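Evidence room talk, Cuervo – notes, 2021-02-09

Open with the Hullska figure. The department says 500 seized guns were logged last year. Ask the room who checked that number. As far as I can find, the same office that logged them did.

Then the audit. Zirkero was paid to review the property room and looked at 80 files. They found 3 with no signature for the handover and called it a clerical matter. Pause. A missing signature is how a gun goes missing.
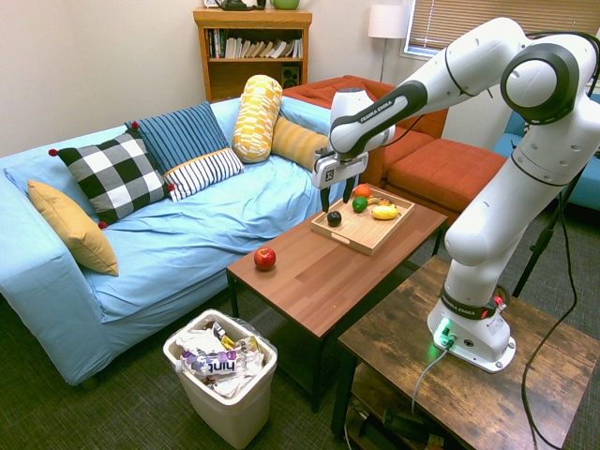
Next, the new tracking software. Sakirura promises that every item will have a full history. Maybe. It records what an officer types in, and an officer who took money to lose a pistol won't type that. Don't get dragged into the demo if someone brings it up.

Money slide: nearly 700 hours of overtime went to the recount in August, and the results are still sealed. I've asked twice.

What I'd want – outside staff doing spot checks, no notice given, results posted within the month. Skip the part about the union if short on time. Take questions.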